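Ok equipment budget thread, bc three of you asked. We close the request on 2020-05-28 and I still dont have a final number.

What we need: grippers. Two per robot, plus spares. Current plan is to do everything in sim first and buy after – cheaper to find out in there that the fingers are too short.

Quotes so far. Goseo wants 900 a gripper, nine weeks lead time. Korken is slower to answer but throws in five spare finger sets. No idea yet what shipping to Ekcombe costs.

Sim room, both arms up:
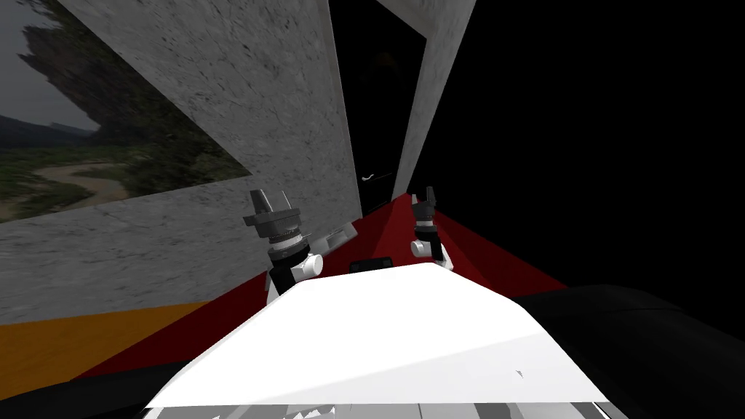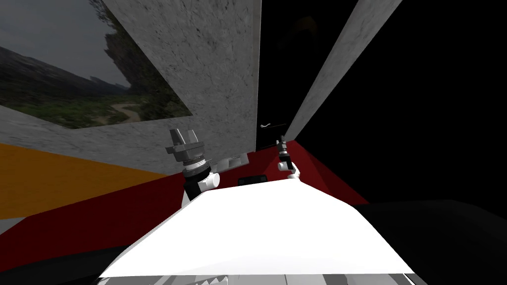
Gheorghița Sârbu: You're pricing the grippers and forgetting the wrist adapters. Ours came to nearly as much as the fingers did. Ask Korken if they're included, and get it in writing.

Ugh. Good catch. Adding a line for adapters, no figure in it yet.

Also need a desktop that can run the sim without choking. Filip is pricing one, I told him no fancy case.

Still open – service contract yes or no. Leaning no for the first year, then revist. Mailing Korken tonight re adapters, will post the sheet once they anwser.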